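발표자 노트: 포장 라인에 로봇이 들어온 뒤 우리가 하는 일

1. 인사와 시작
(마이크 확인, 물 한 모금)
안녕하세요, 콘홀름 모형 포장실에서 온 황재훈입니다. 점심 드시고 제일 졸린 시간에 이렇게 많이 와 주셔서 정말 고맙습니다. 저는 개발자가 아니고요, 완구랑 모형을 상자에 담는 일을 오래 한 사람입니다. 그래서 오늘은 기술 이야기보다 사람 이야기를 조금 길게 하게 될 것 같은데, 너그럽게 들어 주세요.

2. 예전의 하루
우리 포장실은 하루에 모형을 거의 3,000개 내보냅니다. 전에는 그걸 전부 손으로 집었어요. 저녁이면 손목이 시큰거려서 젓가락질이 싫을 정도였고요. (여기서 잠깐 쉬고, 비슷한 일 하시는 분 계신지 손 들어 보시라고 하기)
10월에 로봇이 들어온다는 공지가 붙었을 때 휴게실 분위기는, 음, 조용했습니다. 미하일류크 반장님이 "내 자리는 어디로 가는 거예요?" 하고 물으셨는데 그 자리에서 대답한 사람이 없었어요. 관리자분들께 꼭 말씀드리고 싶습니다. 그 질문의 답은 공지보다 먼저 준비해 주세요.

3. 바뀐 일
집는 일이 줄고 가르치고 살피는 일이 늘었습니다. 우리 조 9명이 돌아가면서 시뮬레이션 화면을 봅니다. 새 모형이 나오면 실제 라인에 올리기 전에 화면 속에서 먼저 집어 보게 하거든요. 어디를 잡으면 날개가 휘는지, 어디가 미끄러운지는 오래 만져 본 사람이 제일 잘 압니다. 코브자르 씨는 컴퓨터라면 질색하던 분인데 지금은 파지 위치를 118가지나 적어 두셨어요. 저도 가끔 그 공책을 빌려 봅니다.
(슬라이드 넘기기, 천천히)
시뮬레이션 화면입니다. 검은 그리퍼 몸통과 오른쪽 손가락 사이에 짙은 회색 우주선 모형이 있지요. 앞으로 길게 뻗은 가느다란 포신을 봐 주세요. 우리는 이런 모양을 만나면 포신부터 걱정합니다. 왼쪽 회색 판 위의 비행기는 판과 색이 똑같아서 음영으로만 구별되는데, 이런 것도 사람이 한 번 더 들여다봅니다.
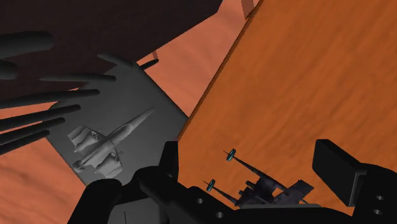 4. 아직 어려운 점
좋은 얘기만 하면 동료들한테 혼납니다. 화면을 오래 보니 이번엔 눈이 피곤해요. 그래서 50분 보고 자리를 바꾸기로 했습니다. 급여 등급도 아직 옛날 직무 이름 그대로라서, 카차로스 팀장님과 계속 이야기하는 중입니다.

5. 질문 받기
(시간이 모자라면 4번을 줄이고 질문을 꼭 받을 것)
현장에서 오신 분들 질문부터 받겠습니다. 끝나고도 문 옆에 있을 테니 편하게 말 걸어 주세요.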